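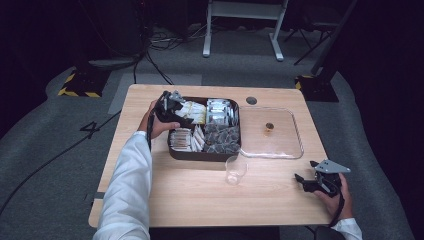
Brurard: The Gastside Expansion

Hi, Carla Abou Jaoude here, one half of the two-person team behind Brurard. If you already own the base game you know the drill: you pick a smuggler, you pick a boat, you lose the boat. Gastside is our first proper expansion and it adds a whole river delta to lose it in!

What you get

The big thing is the delta itself, with 28 new missions and a tide that goes in and out while you play. Marwan Fakhoury built the tide system over one very long February, and I still run aground in it every single session. Low water opens up back channels and sandbars. High water lets the patrol cutters follow you pretty much anywhere, so you'll want to look at the tide clock before you take a job.

There are two new boats. The Farah is a flat little punt that can hide in the reeds (my favorite, slow as anything), and the Ernero is a big noisy cargo barge for people who like arguing with customs officers. You can take both back to the original map, and they keep their upgrades.

Co-op works for the full expansion, two players on one boat or two boats in convoy. Only the host needs to own Gastside — your friend can join with the plain base game.

Getting started

You'll need to have reached the lighthouse in the main story. After that, talk to the ferryman at the east dock and he'll offer you passage. Old saves carry over fine, but please update the game first. If the ferryman just stands there saying nothing, restart once and he should perk up.

Known issues

The Ernero's horn sometimes keeps going after you leave the boat. We're on it. Fog on the lowest graphics setting looks more like soup, and there's a patch coming for that as well.

Music and thanks

Hala Awad wrote the new score, and it's sold separately if you want it for the car. Big thanks to Issa Karaki for testing every mission in both tides, twice.

Questions or bugs? Use the report button in the pause menu. It comes straight to me, and I answer most of them on Friday.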